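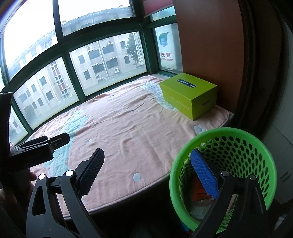 Prondell Short Course in Robot Teaching
Unit 5: Recording a task by hand
Handout, 2026-07-05

Last unit covered remote control, where the operator drives the arm from a separate station. This unit covers the hand-held gripper. You hold the tool, do the task yourself, and the camera on it records what the fingers did.

Terms
Demonstration – one full run of a task, from first movement to release.
Session – a set of demonstrations made in one room without changing the setup.
Replay – running a recorded path on the arm, with no learning involved.

Why use real rooms
A policy trained on one lab bench tends to fail on another. Bedrooms have soft surfaces, patterned cloth, daylight from windows and small items inside bins or baskets. All of these change what the camera gets. In the Proltness set, 3,000 demonstrations came from lived-in rooms, and we will use part of it in the lab.

Recording procedure
Clean the lens and check the clock before you start. Squeeze the trigger fully open and fully closed once, so the finger width can be calibrated. Move at a steady pace. When you reach into a container, keep the wrist angle to something the Omer arm can copy. It has less room to turn than you do.

Stop the recording after release, with the fingers clear of the object. Do not trim files yourself. The Mai software does this on upload.

Common faults
Fast turns that blur the video. Regrasping with the other hand. Long pauses in mid-task – the policy learns those too.

For the lab
Record 10 demonstrations of one pick-and-place task, none longer than 60 seconds. Write down the start position of the object for each. Bring the notes with you, as we compare them with the replays.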